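Chapter 6
Reading the Psalms as a Collection

Most of us meet the psalms one at a time. We hear one at a funeral, we sing another on a Sunday morning, and somewhere along the way Psalm 23 lodges itself in memory for good. What a gift that is! But the Psalter is also a book, with a front door, rooms and a back door, and this chapter invites you to walk through the whole place with the lights on.

Start with the front door. Psalms 1 and 2 carry no heading, and many readers take them as a paired introduction. The first blesses the person who delights in the law of the Lord and pictures a tree planted by streams of water. The second blesses all who take refuge in the Lord's anointed king. Law and king, the quiet student and the raging nations, side by side before David's name has appeared over a single poem. Keep both in your ear as you read on (I still pencil a small crown in the margin whenever the king turns up).
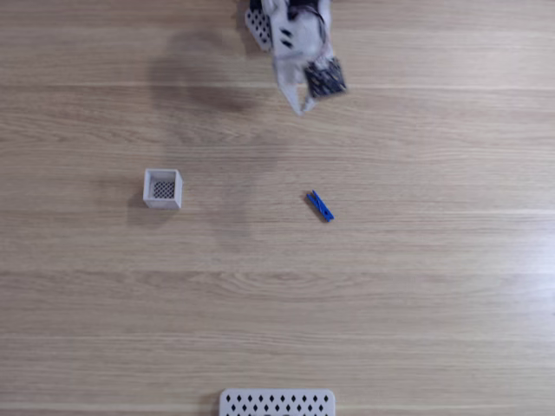 Hywel Phillips
Lecturer in Old Testament, Plelleck College

The Psalter comes to us in five books, and each of the first four closes with a short burst of praise. Turn to the end of Psalm 41 and you will find the first: "Blessed be the Lord." The others stand at the end of Psalms 72, 89 and 106. Ancient Jewish readers saw an echo of the five books of Moses in this arrangement, and once you have noticed the seams it is hard to read past them.

Look closely at the seam after Psalm 89. That psalm begins by singing of God's steadfast love and ends in bewilderment, asking where the promises to David have gone. Turn the page and Book Four opens with Psalm 90, a prayer of Moses, the only psalm under his name. We have gone back behind the monarchy altogether, to the wilderness, and soon the cry goes up: "The Lord reigns!" I find this one of the most thrilling turns in all of Scripture, and my students at Plelleck have learned to expect a raised voice when we reach it.

Before you begin section 6.1, read Psalms 1, 2, 19, 89 and 90 aloud, in one sitting if you can manage it. Jot down every word for God's teaching and every mention of a king or throne. Psalm 19 will reward you richly on the first count, and we will come back to its honey and gold when we consider the colour and flavour of Hebrew poetry.

Key terms for this chapter: Psalter, superscription, doxology, lament, enthronement psalm, parallelism.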